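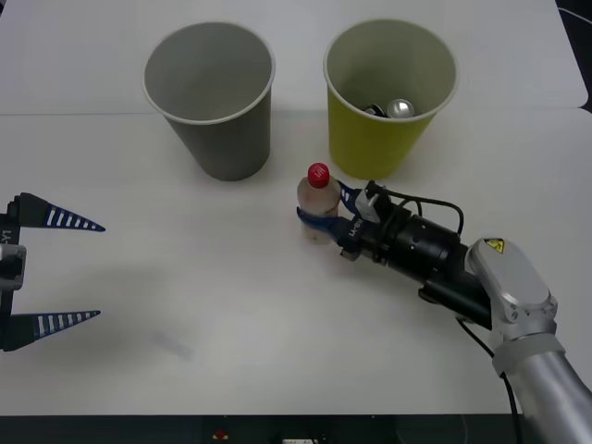

Cell 2, sorting small items into cups. Right gripper holding the red-capped bottle.

Walk-round and episode check, two-arm sorting cell
Inspector: Marama Paewai
Cell lead: Tanvir Miah
Job: Irkier cup set, August batch

I was asked to sign this cell off for another 2000 episodes. I have signed part of it. Comments are mine unless marked.

1. Table fixed and level
PASS. The seam between the two white panels is flush to the fingertip. I would still like it checked with a straight edge, as "looks flat" is what we wrote last time.

2. Cables clear of the work area
PASS WITH COMMENT. The black cables on the right arm loop over the wrist and stayed clear of the cups while I watched. I watched 20 episodes. That tells me very little about the next 2000.

3. Warning stickers present and readable
PASS on the right wrist (yellow triangle, electrical). Left arm not checked, cover was on order.

4. Stop button within reach of the operator
PASS. Pressed twice, both arms stopped. Songül Eren pressed it from the chair and from standing.

5. Fingertips clean and undamaged
PASS. Blue tips wiped before the shift. No written record of who wiped them. Start one.

6. Bottle held without crushing
PASS, for this bottle. The Plollmont notes say the grip force is "suitable for all household items". I don't accept that on the strength of a few small things dropped into paper cups.

7. Start positions varied between episodes
FAIL. The sheet says the cups are moved "at random". In my 20 the gray one was always to the left of the yellow-green one. If the model learns "go left" instead of "go to gray", the success figures will look lovely until someone swaps them over.
Reply from T. Miah: swap added to the reset card.
Comment: added to the card is fine. I want to see it in the data.
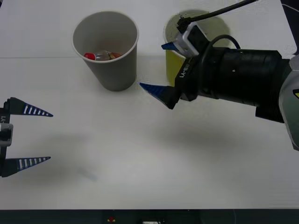 Tornska, August

Second visit, same list, remaining items only.

8. Cup contents recorded at the start of each episode
FAIL. Red cap, a clear plastic item and something orange-brown in the gray cup, and the log field simply says "items". Yasmine Morsy will add a drop-down.

9. View of both cups kept during the reach
FAIL. With the right arm across the table, most of the yellow cup is hidden behind it. The operator can lean over and look. The learner gets what the camera gets. Either move the cup forward or stop calling these clean examples.

10. Failed attempts kept
OPEN. Log shows 2134 started and 2046 kept. I asked where the others went and was told "bad ones". Bad how? Sinan Yazıcı to list the reasons before anything more is deleted.

11. Left gripper parked open when idle
PASS.

Recording may continue on items 1 to 6. Hold the batch from training until 7, 9 and 10 are closed. Copy to the Türkmen desk.

M. Paewai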